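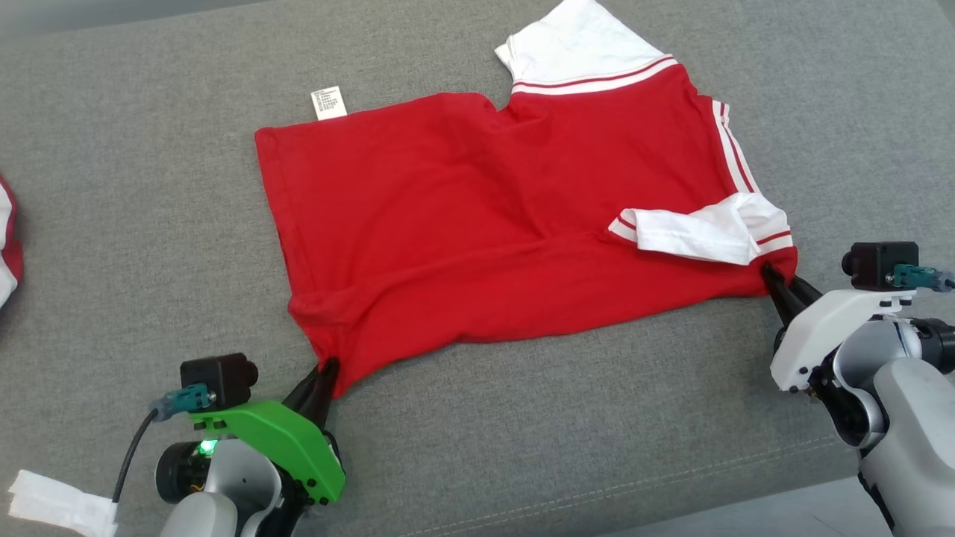 Protokoll der Trikotbesprechung, Handballfreunde Urkitz

Lesezeit: 6 Minuten
Zuletzt aktualisiert: vor 2 Tagen
14 Mal geteilt · 3 Kommentare

Datum: Sonntag, 4. August
Ort: Nebenraum der Gaststätte, nach dem Vormittagstraining
Leitung: Bheki Modise
Protokoll: der Torwart der Zweiten, weil er als Letzter aus der Dusche kam
Anwesend: beide Trainer, die Kapitäninnen der Damen I und II, der Kapitän der Herren, die Jugendleiterin, zwei Elternteile der D-Jugend
Entschuldigt: der Schiedsrichterwart
Unentschuldigt: der Schlüssel zum Trikotschrank

TOP 1: Begrüßung und Protokoll der letzten Sitzung

Bheki begrüßt die Runde und bittet darum, vor zwölf fertig zu sein, da der Raum danach für eine Taufe gebraucht wird. Das Protokoll vom Januar wird genehmigt. Der Kapitän der Herren möchte den Satz »Die Herren waschen nach eigenem Ermessen« gestrichen haben. Abgelehnt. Der Satz gibt den damaligen Stand korrekt wieder.

TOP 2: Zustand der roten Trikots

Es geht um den Satz Plover, rot mit weißen Ärmeln und roten Streifen am Bündchen. Die Jugendleiterin berichtet aus der Durchsicht. Das Rot ist weiterhin rot. Bei den Ärmeln gehen die Meinungen auseinander. Sie unterscheidet zwischen »weiß«, »noch weiß« und »Herren«.

Bei mehreren Trikots ist der weiße Streifen an der Schulternaht rosa angelaufen. Die Kapitänin der Damen I findet das hübsch und wird gebeten, diese Ansicht bis TOP 7 zurückzustellen.

Es folgt eine Aussprache über das Pflegeetikett. Ein Vater aus der D-Jugend hat seines vorgelesen, soweit das ohne Lupe ging. Der Trainer der Herren hört bei dieser Gelegenheit zum ersten Mal, dass Trikots ein Pflegeetikett haben. Er hielt es für die Größenangabe in mehreren Sprachen. Zwei Spieler schneiden das Etikett grundsätzlich heraus, weil es kratzt. Das bleibt erlaubt, allerdings muss vorher jemand gelesen haben, was draufsteht.

Ergebnis: Die rosa Exemplare werden aussortiert und im Training aufgetragen. Einstimmig.

TOP 3: Waschen

Bisher nimmt nach jedem Spiel jemand die Tasche mit. Wer das ist, entscheidet sich auf dem Parkplatz, meistens durch langsames Einsteigen. Die Kapitänin der Damen II schlägt eine feste Reihenfolge vor. Der Kapitän der Herren gibt zu bedenken, dass eine feste Reihenfolge dazu führen würde, dass man drankommt. Das wird allgemein bestätigt.

Zum Waschmittel: Die Restbestände Nuvurik aus dem Vereinslager dürfen verbraucht werden, die offene Packung bitte zuerst. Gewaschen wird auf links und ohne fremde Kleidungsstücke. Das schwarze Handtuch, das seit dem Frühjahr in jeder Ladung mitläuft, liegt ab sofort am Tresen und kann dort abgeholt werden. Es meldet sich keiner. Es ist aber von jemandem.

Der Antrag, den Trikotsatz künftig in die Wäscherei zu geben, wird vertagt. Eine Anfrage bei Shabalala läuft, Bheki hat dort angerufen und wurde freundlich gefragt, ob die Sachen vorher ausgeschüttelt werden können. Wegen des Harzes.

Ergebnis: Feste Waschliste ab Saisonbeginn, Aushang neben der Hallentür. Fünf dafür, zwei dagegen, eine Enthaltung. Die Gegenstimmen stehen auf der Liste ganz oben. Das ist alphabetisch.

TOP 4: Falten

Dieser Punkt war mit fünf Minuten angesetzt.

Die Jugendleiterin trägt vor, dass die Trikots in drei Zuständen zurückkommen: gefaltet, gerollt und »gestopft«. Beim Stopfen geraten die Ärmel nach innen, und wer vor dem Anpfiff sein Trikot sucht, sieht nur Rot und keine Nummer. Beim letzten Heimspiel haben zwei Spielerinnen erst beim Einlaufen bemerkt, dass sie im Trikot der jeweils anderen steckten.

Der Trainer der Damen verteidigt das Rollen. Es spare Platz und er mache es mit seinen Hemden auch so. Die Anwesenden betrachten sein Hemd. Kein Kommentar.

Nach längerer Diskussion und einer Vorführung auf der Sitzbank (drei Durchgänge, einer davon gültig) wird folgendes Verfahren festgehalten:

– Trikot auf einer ebenen Fläche ausbreiten, Vorderseite nach unten. Die Motorhaube gilt nicht als ebene Fläche.
– An den unteren Ecken fassen und den Saum glattziehen. An den Ecken. Die Mitte zieht sich dann von allein mit.
– Beide Ärmel flach nach innen legen, erst den einen, dann den anderen. Ein zerknüllter Ärmel bleibt unter dem Stoff ein zerknüllter Ärmel und ist von außen als Beule zu erkennen.
– Seiten einschlagen, dann von unten zur Schulter falten.
– Nummer nach oben in die Tasche.

Die Mutter aus der D-Jugend merkt an, dass ihr Sohn das seit zwei Jahren genauso macht. Er ist elf. Die Herren bitten darum, ihn zu einem der nächsten Trainings mitzubringen.

Ergebnis: Verfahren angenommen, bei einer Gegenstimme (Rollen). Dauer des Tagesordnungspunkts: 35 Minuten.

TOP 5: Lagerung

Der Trikotschrank ist seit Juni verschlossen, der Schlüssel unauffindbar. Bis auf Weiteres liegen die Trikots im Vereinslager auf dem alten Sofa. Das Sofa wird dadurch dem Sitzen entzogen, was vor allem die Herren trifft.

Diskutiert werden ein neues Schloss und ein offenes Regal. Das Regal kostet laut Angebot 192 Euro mit Böden. Ohne Böden wäre es günstiger, der entsprechende Vorschlag wurde aber nach kurzem Nachdenken zurückgezogen. Das Schloss wäre deutlich billiger, käme jedoch wieder mit einem Schlüssel.

Ergebnis: Regal. Einstimmig. Die Damen II bauen auf, die Herren tragen und halten sich im Übrigen zurück.

TOP 6: Ersatzbeschaffung

Es liegen zwei Angebote für einen neuen Satz vor. Das erste beläuft sich auf 1.116 Euro, das zweite auf 1.252 Euro einschließlich Nummern. Beim ersten sind die Nummern extra. Wie viel extra, wollte der Anbieter am Telefon nicht sagen, er sprach von »überschaubar«. Bheki mag das Wort nicht und holt die Zahl schriftlich ein.

Zur Farbe: Der Kapitän der Herren beantragt durchgehend rote Trikots, also mit roten Ärmeln. Begründung: Dann kann nichts mehr abfärben. Die Damen I halten dagegen, dass in Urkitz immer mit weißen Ärmeln gespielt wurde. Auf die Frage, seit wann immer ist, wird auf das Mannschaftsfoto über der Theke verwiesen. Das Foto ist schwarzweiß. Die Ärmel sind darauf hell, so viel lässt sich sagen.

Ergebnis: Weiße Ärmel bleiben, sechs zu zwei. Entscheidung über das Angebot, sobald der Preis für die Nummern vorliegt.

TOP 7: Verschiedenes

Die Kapitänin der Damen I wiederholt, dass sie Rosa hübsch findet. Zur Kenntnis genommen.

Die Taufgesellschaft steht ab zehn vor zwölf in der Tür und hört sich den Rest mit Interesse an. Ein Großonkel des Täuflings empfiehlt Gallseife. Aufgenommen.

Der Vater aus der D-Jugend fragt, ob man die Kinderleibchen mit den Trikots zusammen waschen darf. Antwort: Welche Farbe? Antwort: Neongelb. Antwort: Nein.

Offene Aufgaben

– Preis der Nummern schriftlich: Bheki Modise
– Rückmeldung von Shabalala: Bheki Modise
– Waschliste schreiben und aufhängen: Kapitänin Damen II
– Regal bestellen: Jugendleiterin
– Schlüssel suchen: alle, zuerst in den eigenen Sporttaschen
– Handtuch abholen: derjenige, dem es gehört

Ende der Sitzung: 12.04 Uhr. Nächster Termin nach dem ersten Heimspiel, die gewaschenen Trikots bitte mitbringen.

Nachtrag: Der Schlüssel ist wieder da. Er war im Handtuch. Das Regal ist bereits bestellt.

3 Kommentare · 14 Mal geteilt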